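Fourteen pages of rules and one conveyor

October 2021

I finished the Coltham guide to good practice for small robot cells last night. It runs to 14 pages, and I'd say two of them would change what anyone does at a bench.

The rest is the usual. "Operators should be suitably aware of the hazards." Aware how? "Speeds should be appropriate to the task." I have sat through a Brakis training day where that exact sentence went up on a slide and the whole room wrote it down. I wrote it down too.

My main gripe is section 7, on grippers near moving belts. It wants a written risk review for every change of fingertip, then gives one line to where the arm should wait when the belt is stopped. I care a lot more about the second. A fingertip swap is a thing you plan. A bad waiting position sits there all week until somebody restarts the belt from the other side of the bench.

And the sensor advice is thin. It says to test each sensor "at regular intervals," with no word on testing with the arm parked in front of it, or on where the wires ought to go.

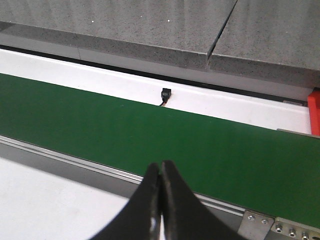 Posidton's older checklist, the one from February, at least asks you to write down the waiting position and who is allowed to change it. It's ugly and it fits on one sheet. I'd take it over the new guide, even with the typo in the second line.

I'm told a revised Coltham draft is coming. I'll read it, and I'll be looking at section 7 first.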